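阳子的杂物桌
2024-08-09

1/ 搬来 Zorkside 这边快三个月了，家里最乱的地方一直是进门那一小块。钥匙、耳环、包上拆下来的挂件，全堆在一个碗里，每次出门都要伸手进去搅一通，搅出来的永远是另一串（这种日子大家应该都过过吧）。

2/ 所以五月的时候我下决心买个小挂架。挑了两个晚上，收藏夹里存了一堆，最后还是选了最简单的那种黑色的：底下一个浅浅的椭圆托盘，后面立一根细杆，顶上一条横杆，横杆上带一排朝下的小挂钉。Comum 那家小店买的，86 块，包邮，到手比我想的顺眼多了！

3/ 先说托盘，我真的很喜欢它浅。以前那个碗就是太深，东西一进去就沉底，找起来像淘米。浅盘子放什么都一眼看得见，而且它装不了多少，我就不会顺手把小票、硬币、快递刀全往里丢了。

4/ 再说横杆。我的习惯是天天要用的挂两头，手一伸就到，偶尔才用的往中间挂。一开始我按大小排，排得很漂亮，结果拿中间的总会碰到旁边的，叮叮当当一路响，后来就老老实实按使用次数来了。

5/ Laurențiu Nistor 在评论里问我，胖一点的挂件会不会把架子带歪。我的经验是重的别全挤在一边，左边挂一个，右边也配一个，心里踏实些。还有圆鼓鼓的挂件最好让它悬在托盘上方，万一滑下来也有盘子接着，不至于滚到鞋柜底下去（我趴在地上捞过 2 次，真的不想再来了）。

6/ 最后啰嗦一句钥匙圈。那种带金属小扣的最好挂，扣子一捏就能套上去。光秃秃的圆环反而要对半天，挂钉又短，早上赶时间的时候特别考验脾气。我打算这周末把家里的圆环都换成带扣的，换完再来跟大家汇报，要是你们有好用的小扣子，也麻烦在下面留个链接，先谢谢啦～ 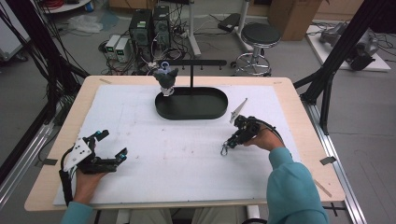
对了，还有人问擦灰的事。黑色确实显灰，我一般先把东西都取下来，拿半干的软布从横杆往下擦，最后擦托盘，比原来洗那个碗省事多了。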